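[보도자료] Vastero, 로봇 학습용 시연 데이터 수집 프로젝트 'Sestent' 시작

안녕하세요, Vastero에서 데이터 수집을 맡고 있는 Anežka Tóth입니다. 보도자료는 원래 홍보팀이 쓰는데 이번엔 제가 직접 쓰겠다고 졸랐어요. 드디어 저희 프로젝트 Sestent를 소개할 수 있게 됐거든요!

Sestent는 로봇 팔이 물건을 집고, 옮기고, 내려놓는 동작을 사람이 하나하나 조종해서 보여 주고 그걸 학습용 예시로 모으는 일입니다. 4월에 Kemevham 작업실에서 작업대 두 개로 시작했고, 지금까지 쌓인 시연이 415건이에요. 조종을 맡은 사람은 아홉 명인데 다들 손버릇이 달라서 같은 카드 한 장을 집어도 접근하는 각도가 제각각입니다. 저는 이게 참 좋더라고요. 학습 시스템한테는 그런 차이가 다 공부거리니까요.

배경도 자주 바꿉니다. 무늬 있는 판을 세웠다가 민무늬 판으로 바꾸고, 판 각도도 조금씩 틀어요. 처음엔 하얀 벽 앞에서만 200건을 찍었는데, 그걸로 학습시킨 모델이 무늬가 조금만 있어도 헤매는 바람에 (그날 회의가 꽤 길었어요) 방식을 싹 바꿨습니다. 실패한 시연도 지우지 않고 따로 표시해서 남겨 둡니다. 놓치고 다시 잡는 과정이 들어 있는 기록을 연구팀이 제일 반가워해요.

장비 쪽은 Bodin이 함께합니다. Bodin의 Natanael Bittencourt 님은 "손목 카메라 시점의 기록은 늘 부족했는데, 이번에 조건을 바꿔 가며 차곡차곡 모을 수 있어 기대가 큽니다"라고 전해 왔습니다. 저도 똑같은 마음이에요!

다음 단계에서는 천처럼 모양이 변하는 물건을 본격적으로 다뤄 보려고 합니다. 접고 펴는 동작은 집기보다 훨씬 까다로워서 조종 연습부터 새로 하고 있어요. 작업실 견학이나 인터뷰를 원하시는 기자님은 Vastero 홍보팀으로 연락 주세요. 오전보다는 오후 2시 이후가 좋고, 원하시면 조종도 직접 해 보실 수 있습니다. 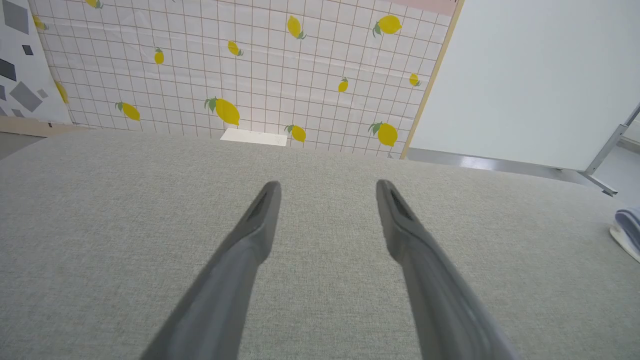

참, 견학 오시는 분께는 시연 한 건을 남기고 가시라고 부탁드릴 생각이에요. 조종이 서툴러도 괜찮으니 편하게 오세요!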